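Plenty of towns have tried to turn their past into a weekend out, and Pavholm is the latest to believe it will pay. In June the town will hold its first Ferry Days, two days of costumed river pilots, a candlelit supper and a mock auction of hides on the old landing. Tickets run $80 for the full weekend. Organizers expect 300 people in period dress.

I have my doubts about that number. Pavholm has 2,567 residents, and the nearest living history group of any size, the Plalus Rivermen, is a four-hour drive away. The Rivermen have not said how many of their members are coming. Their own gathering has shrunk every year since they moved it from the fairgrounds, and people who own a canvas tent and a good wool coat tend to be choosy about where they haul them.

Then there is the history itself. The brochure says the ferry "opened the valley." The county's records are thinner than that. They show a license, two lawsuits over fares and a sale. The famous night crossing, which will be acted out both evenings, comes from one newspaper column printed long after everyone involved was dead. 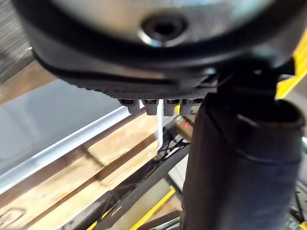
Heather Semple takes a kinder view. The column may be wrong in its details, she said, but her grandmother told the same story and had never read the paper, and a town is allowed to act out the things its families remember. She would only ask that the narrator say "as the story goes" before the lanterns come out.

That seems fair. It also isn't in the script, at least not the draft I was shown.

The money is harder to pin down. The town is putting up the cost of the landing repairs and hopes to get it back from parking, food stalls and a share of the gate. Adugna tried nearly the same plan with its stagecoach weekend, which lasted two summers — the second one mostly in the rain. The coach is still in a shed behind the library there.

Ferry Days may do better. The river is pretty in June, the supper sounds good, and the road from Flinuvham has finally been paved. Advance tickets go on sale at the town office next month, and they are not refundable.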